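Parts Room Clear-Out, Hemcombe
By the Hemcombe workshop desk
September

We moved the small-parts store from the back of the Zutwood building into the carpeted room at Hemcombe. The old room had a concrete floor and one window that did not close, and boxes on the bottom row picked up damp every winter. The new one is smaller but dry. These notes go with the gallery and cover the shelving, the trays, the packing and what ended up where. Most of them will only be of use to people who order from the store or put things back in it.

The store held 3712 parts at the last full count. That covers everything from hinge pins to the large molded covers. Of those, 249 were put on the discard list before the move, mostly odd halves of pairs and covers with split corners. The rest came across in cartons.

Shelving

The Irkutton shelves were too deep for the new room and stayed behind. We went with shorter units that leave a walkway wide enough for a cart. Heavy stock goes on the lowest level. Anything that comes in a carton of its own stays in the carton with the label facing out. Please do not stack cartons on top of the units. The ceiling lights are low and the top cartons block them.

Labels

The old labels were handwritten, and a good number had faded. The new ones are printed with the part number on the first line and the shelf on the second. If you find one of the old labels, leave it on until the new one is in place. We had two cartons lose their labels during the first afternoon and it took until the evening to match them up again.

Trays

We have 28 shallow trays in use. They are for parts that should not rub against each other, and for anything waiting to be checked. A tray can sit on the floor while it is being filled or emptied, but it should go back on a shelf before the lights are turned off. The cart does not turn well and one tray has already been run over.

Each tray gets a liner before any parts go in. Cardboard is fine and we have plenty of it. Gazi used to supply a foam sheet cut to size, but the last order of 600 sheets came in the wrong thickness and was sent back. Until that is settled we are reusing the packing that parts arrive in. Fold it so the edges stay below the rim, and take out any staples.

Paired covers

Covers that go together are kept together, including when one of the two is waiting for a repair. Lay them next to each other, running the same direction, and do not nest one inside the other. Nesting saves space but it marks the finish. If a pair gets split, write both part numbers on the slip and leave it with the one that stays.

The gallery
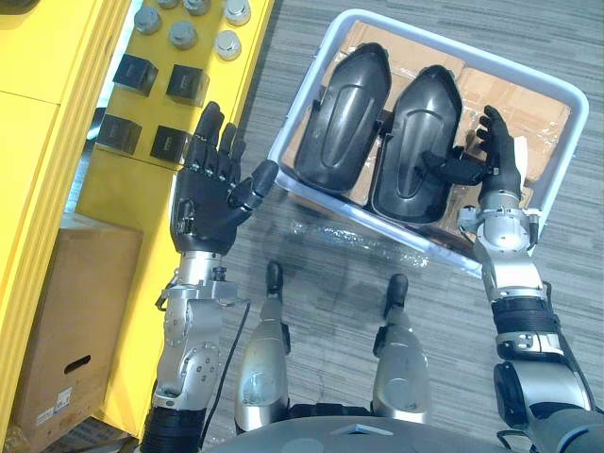
Page last changed: September, 4:15 p.m.

Two black molded parts side by side in a shallow white tray, on brown cardboard packing with crinkled clear plastic film over it. The tray is on the gray striped carpet, with the yellow shelving unit to the left.

Still to do

The discard list needs one more look before the cartons leave the Zutwood building. If you think something on it should be kept, send the part number and the reason. A pair counts as two numbers.

The cart needs a new front wheel. Until it has one, carry trays by hand and use the cart for cartons only.

Scrap film and torn cardboard go in the bin by the door. Clean cardboard goes flat behind the last unit and gets cut down for liners. Do not put tape in with it.

Returns are open in the morning until 11:30. After that, leave parts in an empty tray with a slip showing the part number and your name.

Contact: Parts Store, Hemcombe | © Hemcombe Workshops | Back to top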